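What I Learned About Folding Sweaters From a Pair of Grippers

I went to the open day at Valtden for the free coffee and came home with opinions about knitwear.
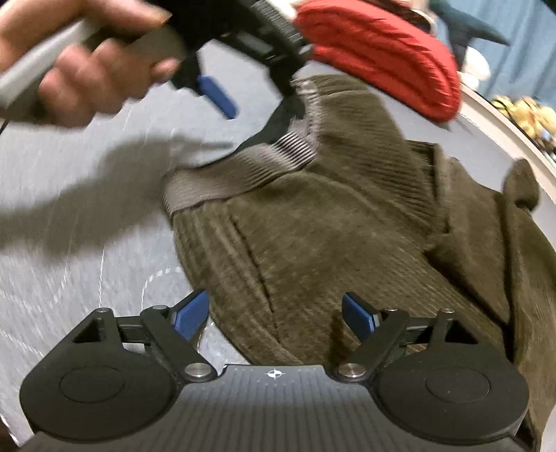 My own sweaters live in a heap on a chair, and the heap has been there long enough to have a warm side and a cold side. So when the flyer said "household tasks, live, all afternoon," I pictured standing at the back with a paper cup, feeling superior to a machine that couldn't match socks. Reader, I did not feel superior for long.

The setup was simpler than I expected. People did the work, holding grippers in their hands, one left and one right, and the grippers did the touching. No fingers on the cloth. The idea is that the robot learns the job from how the person does it, so the person has to do the job the way a robot would have to, with two fingertips a side and no thumbs to fall back on. Zarmeena Dhanial was running the laundry table and she talked the whole time she worked, mostly to the clothes.

Try folding a cardigan with two pairs of salad tongs and you will have the general idea. I did try it when I got home. More on that below.

What struck me was how many of my bad habits I could see by watching someone who wasn't able to use them. I flap. I pinch and fling. I hold a sweater under my chin. None of that is available to a person with grippers, and the sweaters at Valtden came out flatter than any of mine ever have. I wrote things down on the back of the flyer, and here they are, cleaned up a little and with my own additions.

Start with the lump

A knit that has been dumped on a table has no front and no back. My method has always been to grab whatever's nearest and shake until it looks like clothing. Zarmeena's was to find the collar first. Once you have the collar you know where everything else must be, give or take a sleeve. Pull the collar out to the edge of the pile, lay it down, and let the rest follow.

This works on everything with a neck hole. It also works on fitted sheets if you swap "collar" for "the corner with the label," assuming you haven't cut the label off in a temper, as I have.

Pull a little, then let go

Ribbed knits are the ones that punish you. They stretch while you're holding them and creep back once you stop, so a sleeve that was straight a moment ago is now lying there like a question mark. The trick I saw over and over was a short tug, a release, and a look. Then another short tug if it needed one. I tend to haul on the thing until it gives in, and then I wonder why my elbows have pouches.

If a ribbed sweater has already gone long on you, wash it according to the label, lay it flat while damp, and nudge the ribs back together with the sides of your hands. Work toward the middle. Don't hang it. I know the hanger is right there.

Hold the thick parts

Seams, collar bands and cuffs are where the fabric is doubled, and they can take being held. The flat knit in between can't take nearly as much. One visitor asked to have a go, picked up a sweater by the middle of its chest, and it came up like a circus tent. Zarmeena had him put it down and take it by the shoulder seams, and it came up like a sweater.

Same with towels, by the way. Pick them up by the hemmed ends.

Pockets are traps

Any opening in a garment will catch whatever you're using to move it. A gripper tip goes in, and so does a thumb, and so does the corner of another garment, and then you've folded two things into each other and will find out in May. Before folding anything with pockets:

- Run a flat hand over each one, moving away from the opening.
- Take out the tissue. There's always a tissue.
- Smooth the pocket closed before you make the first fold, and put the fold somewhere else if you can manage it.

Mind your surface

A soft surface holds a sweater in place while you work on it. A slick countertop lets it skate. The trouble with a soft surface is that it collects lint and then shares it. I use an old blanket on the kitchen table, and I now run a damp rubber glove over it before I start, in one direction, which rolls the fuzz up into a disgusting little worm you can pick off and throw away. A lint roller does the same job and costs more.

If you have both dark and light things to fold, do the light ones first. I had this the wrong way around for my entire adult life.

The three-fold sweater

I'm told there are shops that do this with a plastic board. You don't need the board.

1. Lay the sweater face down, collar away from you. Straighten the hem.
2. Fold one side in toward the middle and lay the sleeve back down along its own fold, so the cuff points at the hem.
3. Do the other side. If the sleeves overlap, fine. If they make a ridge, move one over a bit.
4. Bring the hem up to a third of the way, then fold again to the collar.

For a cardigan, button it first, or at least do up the top and the bottom. For anything very thick, fold it in half at the end and stop there. A chunky knit folded in thirds is a cushion.

Things I tried at home, with tongs

I own two pairs of kitchen tongs, the kind with silicone ends, and I washed them very well both before and after. My first sweater took me most of a radio play. I dropped it twice, folded a sleeve into the body where it couldn't be found, and said a word to the dog.

But the second went better, and by the third I had stopped flapping altogether, because you can't. I'd recommend it once, to anyone, as a way of finding out what your hands have been up to. I wouldn't recommend it as a laundry routine. Children will love it and should be given dish towels.

Other notes from the day

There was more at the open day than laundry. Somebody from a company called Sethi gave a talk on wheels which I'm sure was very good if you like wheels. Traster had a table of leaflets and a bowl of mints, and I took more mints than leaflets. The cafeteria ran out of the good cookies early - go before lunch if they hold another one.

At the end there was a question time. A man in the front row asked when he could buy a machine that would do his shirts, and was told, politely, that it would be a while. I asked whether the people who spend all day folding with grippers go home and fold their own laundry nicely. Zarmeena said hers was on a chair.

I felt a great deal better after that.

A few odds and ends for the sweater season

Pilling comes from rubbing, so look at where your bag strap sits and where your arm meets your side. A fabric shaver fixes it if you keep the sweater flat and the pressure light. Don't shave over a seam.

Fold knits, hang wovens. If you must hang a sweater, fold it in half lengthwise and drape it over the bar of the hanger, sleeves one side of the hook and body the other.

Stack heaviest at the bottom. Stack no higher than you can lift with one hand, or you'll be pulling the bottom one out like a tablecloth trick and refolding the rest.

Reds and other strong colors should have a wash or two on their own before they're trusted near anything pale. I keep mine in a separate bag until they've proved themselves.

Cedar blocks are pleasant and want sanding when the smell goes. They won't save a sweater that went into the drawer dirty. Moths like soup stains as much as you liked the soup.

Static in winter: let the sweater dry flat in the air, and if it still clings, pass a metal hanger down the inside before you put it on.

A snag gets pulled through to the inside with a crochet hook or a needle threaded the wrong way around. Never cut it. I've cut it. You end up with a hole and a lesson, and only one of them can be darned.

Comments are open below, and if you know how to fold a hooded sweatshirt so that the hood doesn't stick out of the pile like a tongue, please say so. I've tried tucking it into the neck and I've tried folding it down flat over the back, and the drawer still won't close.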